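Category: Project Updates / Waneo bimanual pick work

August report, short one. Toy-box task now at 251 demos, both arms, up from 107 last time. Target is still 3000. Policy trained on the first batch gets the hard toys out fine but fumbles the plush, fingers sink in and it regrasps to much.
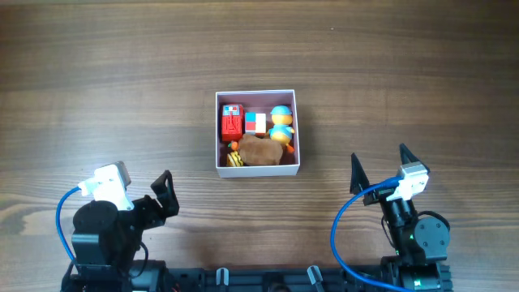 Next: 50 eval runs with Lagman scoring, then retrain. Left wrist cable replaced, lost most of Friday to that. Spend on track, Hokier invoice to folow.

Last updated: August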